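Plekmont Sorting Bench

The Plekmont Sorting Bench is a two-armed tabletop robot kit sold for teaching and demonstration, chiefly to colleges, workshops and people with a spare table and a patient household. It is put together and supplied by Hotholm, a small firm in Durkport, and it is best known for a trial task in which it arranges plates. The company calls this "everyday dexterity". Reviewers have called it laying the table, very slowly.
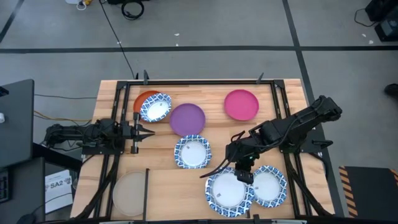
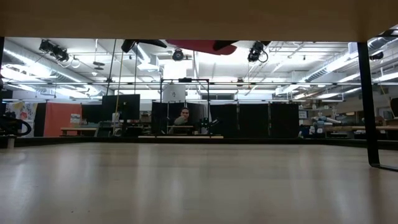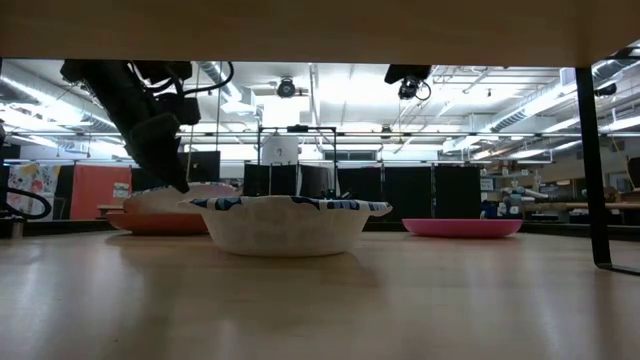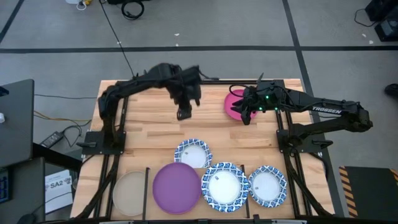 Plate and bowl arrangement at a two-armed bench.

Overview

The kit is sold as a service as much as a machine. Buyers receive a frame, rails, mounting plates, clamps, cables and a long printed guide, and may bring their own arms or order a pair through Hotholm. Arms from several makers can be fitted with the right adaptor, and fitting them is left to the customer. The trial task uses cheap round tableware because it is light, easy to replace and awkward to pick up. A flat plate on a flat table offers a gripper very little to hold, and a plate close in colour to the wood, such as the beige one near the left rails, is a fair test of any vision software. Stacking adds to the trouble. A white bowl sitting on an orange plate can be read by a program as one dish or two, and the guide spends 7 pages on the question without settling it.

History

The bench grew out of a failed tea trolley. Hotholm had meant to sell a self-steering trolley to care homes, but the trolley had a strong liking for skirting boards and was withdrawn after one spring. The frame and clamps were kept. The first benches went out the following May to evening classes in Durkport, where learners were asked to sort buttons, then cutlery, then plates. Buttons were dropped from the course after a term, most of them onto the floor.

Later versions brought longer rails and a thicker guide. The present edition of the guide runs to 139 pages, of which the last 4 are an apology for the index.

Design

The frame clamps to the table, so no drilling is needed. This is the feature most often praised by owners who share the table with somebody else. Each arm bolts to a plate that slides on a pair of rails and can be locked in place. Locking is done by hand. The guide says to do it before switching on, in bold type, twice.

Cables are the buyer's own affair. Hotholm supplies ties and a diagram, and the diagram shows a bench with far fewer cables than any bench has ever had.

Cameras are not included. The guide suggests one view from overhead and one low down near the table top, and warns that a glossy surface will throw back the ceiling lights. Its cure is a matt cloth. Owners on the Durkport mailing list report that the arms then move the cloth.

The Głowacki score

Results on the plate task are commonly given as a Głowacki score, a marking scheme printed in the back of the guide. A full run is worth 80 points. Points are given for each dish set down within its marked area, and taken away for dishes dropped, dishes nudged and dishes placed on top of other dishes without being asked. A score below zero is possible, and the guide includes a column for it.

The scheme has been faulted for taking no notice of time. A bench that takes all afternoon over a side plate scores the same as one that does it before the kettle boils. Hotholm has answered that speed was considered and that the early figures were discouraging.

Reception

Teachers have mostly been kind to the bench. It is sturdy, the parts are easy to get at, and a class can see for itself why picking up a plate is hard. The clamps are liked and the rails run smoothly once greased. Grease is sold separately.

Complaints centre on the set-up, which the sales leaflet gives as a morning's work and which most owners spread over a weekend. The guide has also been marked down for its habit of sending the reader to a later chapter that sends the reader back. Support is by telephone and is well spoken of, though the line closes at 4 in the afternoon, shortly before most evening classes begin.

See also

Durkport evening classes
Hotholm tea trolley
Table setting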